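Sorting Small Personal Items at Home: Containers, Surfaces and Mixed Piles

Last updated: February
Reading time: 3 min
Print this page | E-mail this page

3. Small accessories in the bedroom

3.1 Where the items are kept

Hair accessories and everyday jewelry were the most mixed group of objects in the Grendoment survey. Of the 254 households that filled in the storage form, most kept the two kinds of item together, in one drawer, one bag or one open box. Few had a separate place for hair ties. Where a jewelry case was present, it usually held earrings and rings, while bracelets and watches were kept with the hair clips.

The form asked people to name the container they used most. Lids of old boxes, cookie tins and shallow trays came up more often than anything sold for the purpose. Shallow containers were liked for one reason above others: the owner could see what was in them without tipping them out. The same people reported that shallow containers filled up quickly and that the overflow ended up on a shelf, on a windowsill or in a coat pocket.

3.2 The bed as a sorting surface

We asked 38 households to go through their accessories in the usual way and to choose their own place to do it. Tables were available in all of the homes, but the bed was the most common choice. It is large, it is close to where the items are kept, and small beads do not roll off it. Several people also said that they could leave the job half done on a bed – at least until the evening.

A bed has drawbacks as a work surface. It gives under the hand, so chains slide toward the lowest point and gather there. Printed sheets are a second problem. Small pale items are harder to find against a pattern, and participants in homes with patterned bedding more often ran a palm over the sheet at the end to check for anything left behind. Figure 3 gives one such layout, with some items in a shallow box and others spread over the sheet.
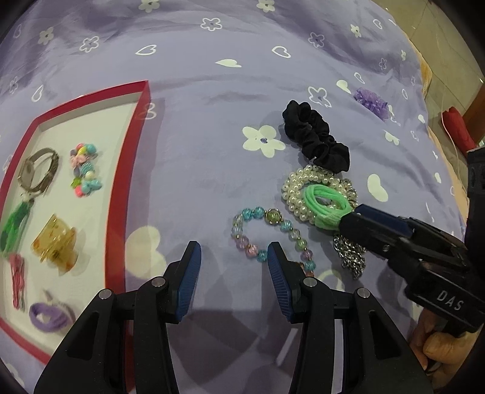
JUHL, February – Figure 3. Hair accessories and jewelry on a printed bedsheet. The red-rimmed box at left holds a wristwatch, small clips and bobbles, a claw clip and hair ties. A bundle of mint-green hair ties lies over a pearl beaded bracelet and a silver chain, with a black scrunchie and a purple tulle hair flower farther up.

3.3 Layers and tangles

The main difficulty in this group of items is layering. A hair tie is soft and springs back, a beaded bracelet is heavy for its size, and a chain is thin enough to pass through both. When the three are kept in one container, the chain works its way down. The stack of ties, pearls and chain in Figure 3 is a mild case. In the homes we visited, chains had to be freed from hair ties more often than from other chains.

Two ways of dealing with a layered pile were common. Some people lifted the top item and shook it lightly until the rest fell away. Others pressed one item flat against the sheet and drew the next one out sideways. The second way was slower but left fewer knots, and it was preferred by people who had broken a chain before.

Bundles were treated as single objects. Once several hair ties of one color had been looped together, they were moved, counted and put away as one thing, and they were seldom taken apart during sorting. Loose ties were put down wherever there was room and were often picked up again later.

3.4 Grouping rules

Participants were free to group the items as they liked. Color was used first for hair ties and small clips, and kind was used first for bracelets and watches. Large hair ornaments, such as tulle or fabric flowers, were hard to place under either rule. They were set to one side and put back last, on top, so that they would not be crushed.

Bracelets with a charm were handled with more care than plain ones. People tended to lay them out open, with the charm away from the other pieces. Watches were placed in a box early on and then left alone. When other small items were dropped in beside them, clips and tassels caught on the bands, and in a few homes this undid part of the sorting.

We also tried the Plidow divided tray in the homes that agreed to keep it. It worked well for clips and bobbles. The compartments were too narrow for a scrunchie or a large claw clip, and these went back to the open box – or to the bathroom, where many of them had come from.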